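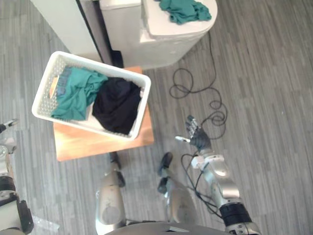

4.2 The basket and its place in the bathroom

In the older part of Varkus the washing machine is usually kept in the bathroom. The town has about 3,000 apartments of this type, and in most of them the bathroom is the only room with a suitable drain. Our seven households all lived in such apartments. During the study they kept a written diary of every wash, and the diaries together cover 311 loads.

We asked each household where the laundry basket stands on an ordinary day and where it stands during a wash. These two places were often different. On ordinary days the basket was in a bedroom or in the hall. For a wash it was carried to the bathroom and put down on the nearest free surface, which in several homes was a stool. The participants preferred the stool to the floor. They mentioned the back and the knees, and one older woman also said that the bathroom floor is for feet. A stool of the common square kind is a little narrow for a large basket, but a small plastic basket with holes in the sides fits on it well, also when it is put down at an angle.

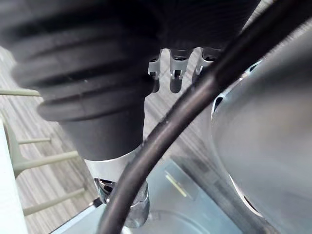
The next question was what happens to the garments which do not go directly into the basket or the machine. The diaries say little about this, therefore we depend here on the interviews made by Inese Grigaitė in March. Participants named the edge of the bathtub, the radiator, the door handle and the closed lid of the toilet. The lid was named more often than we expected. In a small bathroom it is close to the basket and at a similar height, and a garment can be laid on it with one hand while the other hand is busy. It was used for single pieces, mostly a shirt or a towel about which a person had not yet decided.

Sorting by color was less strict than participants first told us. Most of them described separate loads for dark and light clothes, but in the diaries we find many small mixed loads in which black clothes, denim and one or two colored pieces were washed together. Small loads were explained by the need for a certain garment on the next day.

The type of machine has an influence on the height of the work. All households in the study had a front-loading model, and its round door is low. The person must bend down for loading, while the program is selected above, on the upper part of the front. In Figure 4 the knob and the dark display window are both placed over the door.

Figure 4. Front-loading washing machine with dark door glass, round control knob and display window.
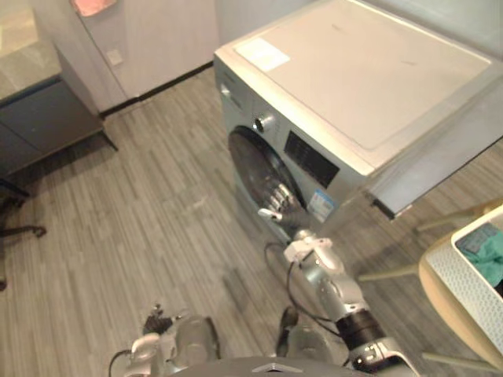 4.3 Unloading and carrying out

Unloading was described as the slower part of the work. Washed clothes are heavier and they are often twisted together, so they are taken out in portions. Two households used the same basket for dirty and for clean laundry and wiped it in between. The other households used a second basket or carried the clothes on the arm to the drying rack.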